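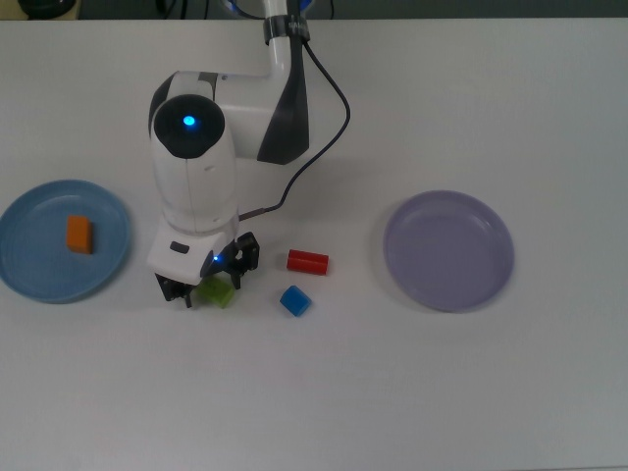 A day at the Kohlhase calibration laboratory in Porneck

In April 2024 I was invited to the open day of Kohlhase, a company that repairs and calibrates measuring instruments for radio and telecommunications. Our own workshop has sent spectrum analyzers and power meters to them for many years, always in a big gray case with a courier, and I had never seen the place where they go. So I took the early train to Porneck and walked from the station. The walk is longer than it looks on the map, and it goes uphill at the end.

The visitors were divided into small groups at the entrance. I was in group 3, together with two men from a cable network operator, a teacher from a technical college and a married couple who repair marine radios. Our guide was Eckhard Lindemann, who leads the high frequency department. He speaks quietly, and in the corridors with the ventilation we had to stand close to him to understand.

We began in the receiving room. When an instrument arrives, it is not opened on the same day. It stands on a shelf for one night so that it takes the temperature of the house. After that it gets a label and is checked from outside: connectors, feet, handle, fan. Mr. Lindemann spent a long time on the connectors, and I was glad, for it was the most useful part of the day for me. He let us look at N connectors through a microscope. The first one was new and very clean. The second one had come from a customer and its center pin stood out too far. If you screw such a connector on a good power sensor, you damage the sensor also, and then the next cable, and so on. He said they find a pin depth outside the limit more often than any electrical fault. They measure it with a small dial gauge, and he recommended that every workshop should own one. We do not own one. I have written it on my list.

The teacher asked how tight a connector must be. The answer was to use a torque wrench and to turn only the nut, never the body of the device. I knew this, but I must confess that in our workshop the torque wrench lies in the drawer more than it should.

Next came the high frequency laboratory. The room is kept at 23 degrees and the door must close before the next door can be opened, which made our group very slow. There are several benches, and each bench has its own set of references. We saw a handheld spectrum analyzer being checked for level accuracy. The signal generator gives a known level, the power meter confirms it, and the analyzer must show the same value inside its tolerance. The technician does this at many frequencies and with different attenuator settings. Most of it runs by software now. The program is called Rakine and they wrote it themselves. It moves the generator from point to point, reads the values and fills the certificate. The technician still connects the cables by hand and looks at every result before signing.

One of the cable men wanted to know if the software is for sale. It is not, but they give the raw data as a table when the customer asks for it at the time of the order. I did not know that either. For us it would be good to compare the values of one instrument over several years, and until now I have typed them from the paper certificates.

A full calibration of an analyzer has 200 measuring points in their standard plan. Mr. Lindemann explained that a customer can order fewer points if he only uses a part of the range, and the certificate then states this clearly. He did not try to sell us the larger plan, and I found that fair.

Lunch was in the storage hall. There was potato soup and bread, and for the ones who wanted it a second plate. I sat with the marine radio couple, and we talked mostly about antenna analyzers and how often people drop them. They told me that salt water comes even into housings which are said to be closed, and that the battery contacts are the first place to look.

After lunch we could choose between two talks. I took the one about temperature chambers. The department has a chamber with the brand name Billow, which is already 17 years old, and they have kept it going with spare parts from a second one of the same model. The talk was a little long and the slides had small letters. What I remember best was the advice about frequency references: let the instrument warm up for the time that is written in its manual before you read anything, and do not switch it off at the lunch break if you want to continue in the afternoon.

The last station was the archive. Every instrument has a folder, and they take care of 3,000 instruments for their customers. I asked carefully if I may see ours. It was a thin green folder for our oldest power meter, with all certificates since the first visit. On one sheet there was a note in pencil about a loose range switch, which I had never heard of. Mr. Lindemann promised to look into it and to write to me.

A few practical notes for readers who want to go. The next open day is planned for September. You must register before, and you should say in the registration which type of instruments you use, as the groups are made by this. Parking is limited. You may bring one instrument for a quick check of the connectors without payment, but not for calibration. I did not bring anything, and I regret it a little. Closed shoes are required in the laboratory, and in the room at 23 degrees a thick pullover is too much.

I took the train back at five o'clock with the college teacher. He had bought a used attenuator at the small sales table by the exit, and he had the data sheet open on his knees all the way to his station.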